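Kitchen and household tips for handheld collecting, Wurside room. Updated August 13, 2023. Add yours at the bottom, don't rewrite other peoples.

**Before you pick up the grippers**

- Wipe the pads first. Dry microfiber, then barely damp, then dry. No kitchen spray, it leaves a film and the next mug slides right out.
- Lens gets its own cloth. The blue one. Not the one you did the counter with.
- Dish soap on the finger tips at the end of the day, rinse, air dry overnight. Paper towel leaves fuzz.
- Both grippers charged or neither goes out. A two-hand task with one dying halfway is a wasted take.
- Sleeves up, rings off, lanyard inside the shirt. Lanyards get in the way of the lens more than anything else.
- Check the marker squares are flat and clean. A lifted corner throws the pose off and you won't see it till the upload.

**Dishes and the sink**

Cold water only. Warm water fogs the lens in seconds, and then you've got a nice recording of fog.

Plates - come in low from the side, tilt, then lift. If you go straight down the rim you chip it. I chipped two in one morning before Siamak Naseri showed me the tilt. Same tilt works for saucers and lids.

Glasses: hold by the bottom third. Thin stemware is off the list for now, use the thick tumblers.

Sponge has to be wrung out hard before the take. A dripping sponge wets the pads and you're back to step one. Cut a regular sponge in half if the opening feels tight, it picks up way better and lasts just as long.

Silverware is miserable on a hard counter. Lay a folded dish towel under it, the fork rises a little and the fingers get underneath. For the drawer, a strip of that bumpy shelf liner does the same thing.

**Folding**

Start with dish towels. Everybody wants to start with T-shirts. Don't.

1. Shake it out and lay flat, long side toward you.
2. Both near corners, pinch one finger-width in from the edge. At the very edge it slips.
3. Lift together, carry over, lower together. Slow on the way down.
4. Smooth with the side of the closed fingers, left to right.
5. Fold again across. Push to the stack spot.

Iron nothing. Crumpled towels are good, the Rashti set needs them crumpled. If the first fold comes out crooked, fix it as part of the take. We want fixes. What we don't want is you stopping, saying oops and putting a gripper down.

Linen is easier than terry, terry grabs. Fitted sheets: no.

**Moving around the room**

Walk the path once with nothing in your hands. Push chairs in, fan cord along the wall, bags off the floor. You'll be looking at the fingers and not at your feet.

Say it out loud when you swing around with both arms out. The shell is wider than you think - I clipped a door frame twice my first week.

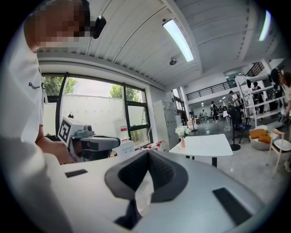 Flowers are a good beginner pick and cheap, so keep one small arrangement going in every room you collect in. Short stems, heavy bottom, water only a third of the way up so a knock doesn't soak the takes. Change the water every other day, snip the stems at an angle, pull any leaf that sits under the waterline. The little pink vase with the white flowers is on the near corner of the white table, and a corner is fine for the pick itself, you can reach it from two sides. Put it back further in when your done, though. And move it a hand's width between takes or the model learns the spot and not the vase. Carnations and mums hold up longest. Tulips flop.

**Light**

Pick blinds or no blinds and stay with it for the block. Clouds coming and going is fine, that's normal life. Somebody flipping the overheads in the middle of a fold is not.

Shiny floors and shiny counters bounce the tubes right back at the lens. On a counter a plain placemat kills it. On the floor, turn so you work with the tubes behind you.

Stainless bowls: rub the outside with a dry cloth so there's no streaks, then leave them be. Shine is okay, streaks look like edges.

**Shelves and putting away**

Heavy stuff waist height. Light stuff up top, and only if you can reach it without going on your toes. If you tiptoe the hand shakes and it's all in the recording.

Jars - label facing any old way, we want all of them. Lids on tight. Rice and beans in the jars, never flour. I spent a whole Sunday getting flour out of a finger hinge with a toothbrush. A dry soft toothbrush does work, so does one of those rubber bulb blowers. Don't use canned air, it pushes the stuff deeper.

Mix up the order. Jar, box, jar, bag. If you always clear left to right it'll only ever clear left to right.

**How many is enough**

Farhad Kiani wants 1000 good takes of the towel fold before we train anything. We're at 967, so the end is near. Jars are at 573 and sorry but that one is going to 2000, the Enora people have a lot more kinds of jar than we do. Bring jars from home! Washed, label on.

A short take beats a perfect one. If the task runs longer than a minute split it in two - open cabinet, take jar is one. Close cabinet is another.

Bad takes: mark them right away, while you remember. Thumb over lens, dropped gripper, somebody else's hand in there. A dropped *towel* is not bad, pick it up and keep going.

**Hands and wrists**

They get heavy after twenty minutes. Switch with your partner, or trade to a one-hand task. Elbows in close to your ribs helps a lot. Wrist roll, shake out, drink something.

Squeeze only as hard as it takes. People death-grip the trigger and then the foam pads get a dent that never comes out. Spare pads are in the Fendeck box under the sink, take two and write it on the lid.

**End of day**

- Cards out, copied, *then* wiped. In that order please
- Grippers on the charger, fingers open
- Towels in the wash if they touched the sink, otherwise back in the crumple basket
- Fridge: anything with tape on it is a prop, don't eat it
- Sponge halves in the rack standing up, they dry twice as fast

Oven mitts and pot lids page comes in November, still figuring out the lids. The knob ones are ok, the flat glass ones keep spinning on me.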